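Sorting at the Source: What We Learned About Small Packaging
Project report, spring term

Our group wanted to know why so much small packaging from the student kitchens at Brunach ends up in the wrong bin, and I have to say we grew very fond of the question (more than our families did, I think!). From February on, the two of us went through the bins on 22 evenings and logged 3,113 items in a big shared spreadsheet. Cardboard was mostly sorted well. The trouble came with anything made of two materials, like a card glued to a plastic bubble, which people tended to drop into whichever bin was nearer.

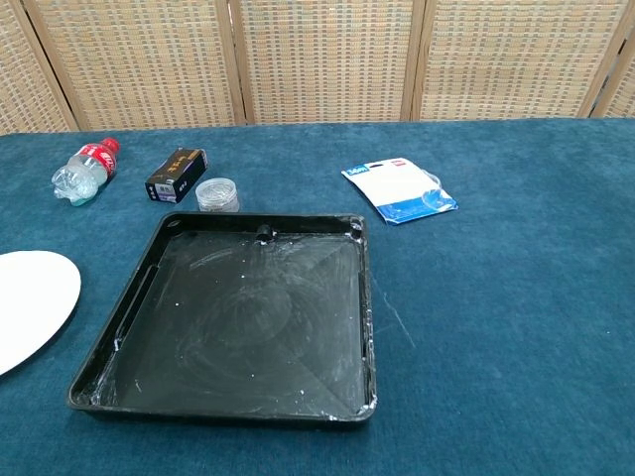
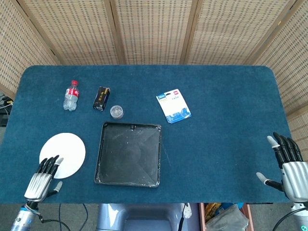

Jad Moussa, reading our first draft, wondered whether the labels on the bins were more to blame than the people, and asked if we had tried changing the wording. We hadn't, so we spent the last part of the term doing just that in the Herrera building, with bigger letters and plainer words. Those results are in the second table.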